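Hilgate Manipulation Project

The Hilgate Manipulation Project is a student robotics program at the Hilgate technical college. Teams of undergraduates build, program and test tabletop robot arms over two terms and present the results at an open bench day in March. The program carries course credit for students in mechanical and electrical engineering and runs as a club for everyone else.

History

The project grew out of an elective in machine control taught by Floor Stevens. The elective used simulated arms only, and students who wanted to work with hardware met after hours in a storage room next to the machine shop. Stevens and the shop supervisor, Saulius Jankauskaitė, turned these meetings into a credited program with its own room and budget. The first arms were built from hobby servos and laser-cut plates and could not hold a position under load for more than a short time. They were replaced by geared units with absolute encoders.

The program was reorganized on October 9, 2023, when the separate hardware and software sections were merged. Before the merger, one section built arms and the other wrote control code for them, and the two often disagreed on joint numbering and zero positions. Each team now handles both parts of the work.

Organization

Each team has 4 members and is assigned one bench. A bench log is kept on paper and must list every change to the arm, including cable swaps and reprinted parts. Sorin Delić teaches the control sessions, and Priit Butkienė is responsible for mechanical assembly and safety checks. Students who have not passed the safety check may write code but may not power a bench.

Course of study

The first term covers joint calibration, forward and inverse kinematics, and camera calibration. Students record the repeatability of their arm by returning it to a fixed point and measuring the error with a dial gauge. The second term is given over to manipulation. Teams collect demonstrations by guiding the arm through a task by hand or with a leader arm, then train a control policy on the recordings. A team must submit 500 demonstrations of its main task. Recordings with dropped camera data are rejected and have to be repeated.

Control code is written in Python on top of a shared library named Fotberg, which was started by Gilberto Mosquera as a term paper. Fotberg handles motor communication, time stamps and logging. It does not include motion planning, and teams are expected to write their own or to adapt an existing planner.

Bench layout and tasks

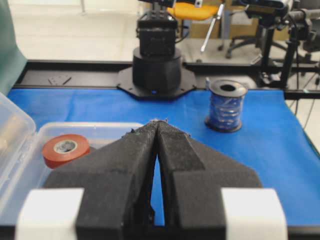 Manipulation tasks at Hilgate use ordinary shop supplies, chosen for differences in shape, surface and stiffness. Standard tasks include picking, placing, sorting and putting objects into containers. A wrist camera gives a close view of the fingers and the objects ahead of them, but the gripper hides much of the tabletop directly beneath it. The blue cover on the bench has soft folds and wrinkles, and a policy trained only on a flat surface may misjudge the height of an object standing on it. The clear container, with its lid tilted open and a roll of red electrical tape lying flat inside, calls for a different approach from the upright spool of blue material, which stands clear of other objects. Transparent walls are also a known source of error in depth estimates, and teams working with such containers are advised to compare more than one camera view.

Arms and camera mounts are fixed to aluminum extrusion so that positions can be measured and restored between sessions. Finger covers are treated as wear parts. Their condition is entered in the bench log, and a worn pair is replaced before a scored run.

Assessment

Scored runs take place on the open bench day. A run fails if an object leaves the work area or if a team member touches the arm after the start signal. Partial credit is given for a completed grasp. The Vasseur Prize goes to the team with the highest total over all tasks. The highest total recorded under the current rules is 398 points, reached by the team Briltel with a policy that combined wrist and overhead views.

See also

Robot end effector
Imitation learning
Hand-eye calibration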